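Arm stops with a "grip lost" fault while it's still holding the part

Posted in Robot arms and grippers

Esi Quartey

Hi all, I hope this is the right section. I've got a two-arm sorting cell that I've been fighting with since May and I'm running out of ideas (and patience!). It runs on a Hakari controller, parallel grippers on both arms, and the job is just clearing household stuff off a tray into baskets.

The fault is always the same. The gripper closes, the arm starts its lift, and then it stops dead with "grip lost, motion halted." Except when I walk over, the thing is right there in the fingers! I clear the fault, it does the same item fine, then three items later it stops again. On Saturday I left it cycling through lunch and came back to 40 faults in the log. A couple of times it let go when I hit reset and the item dropped back on the tray, which makes me nervous about reaching in there.

Hard things are no trouble at all. The pasta server goes through every time. It's the soft black case with the padding that kills me, and sometimes a folded cloth.

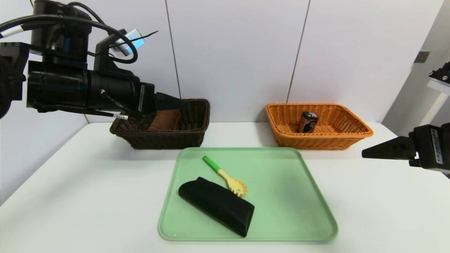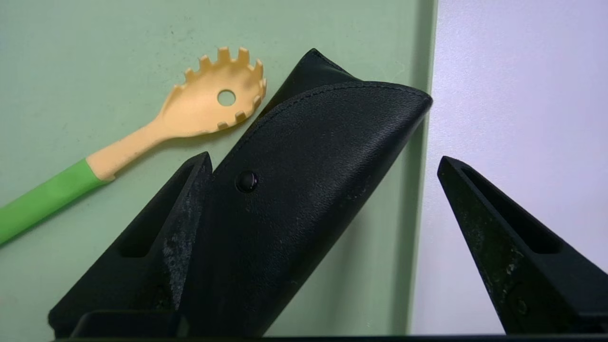
Grip force is set at 200 in the Bomcombe setup page (whatever units those are, the manual doesn't say) and the lift delay is at zero because somebody on another thread told me that was fine. I've already swapped the gripper cable and re-run the finger calibration twice. No change. Is this a sensor going bad, or have I got something set wrong? I'd rather not buy a new gripper if it's a checkbox somewhere.

Brenda Goodall

Oh boy, I lost most of a winter to this one. I don't think your sensor is bad. If it was, you'd see it on the hard stuff too.

What I'm pretty sure is happening: the controller remembers how far apart the fingers were when it decided it had a grip. Then you lift, the soft thing squishes a bit more, the fingers creep in, and the controller sees them moving and figures the part slipped out. With your lift delay at zero it's taking that first number before the padding has settled. So it's comparing against a bad reading from the start.

Put the lift delay up to 700 (that's milliseconds on mine, check yours) and try the soft case by itself for a while. If the faults drop off, you've found it. Then look for the width tolerance, I think Hakari hides it under the advanced tab, and open it up a little. Don't go crazy with it or you'll never get a fault when it really does drop something, and then you've got an arm waving around empty and putting nothing in your basket all afternoon. Ask me how I know!

Please don't crank the force up. That was my first fix and all I did was flatten things and wear down my fingers.

And about the reset thing, that part bugs me more than the faults do. On some setups reset opens the gripper by default. Look for "state after reset" and set it to hold. Until you've changed it and tested it, hit the stop and lock it out before your hands go anywhere near, both arms, not just the one that faulted. The other one can still be live. I've got a bruise story about that.

Bakke fan 2

had same thing on my Brolex gripper, new finger pads fixed it. old ones were all shiny. worth a try, they're cheap

Esi Quartey

Thanks Brenda! Set the delay to 700 last night and ran only the soft case, and I got 2 faults in more than an hour, so that's a huge change. Haven't touched the tolerance yet. And you were right about the reset, it was set to open. It's on hold now and I tested it with the cloth, it stayed put. I'll look at the pads this week too, and I'm still locking out both arms every time I go in.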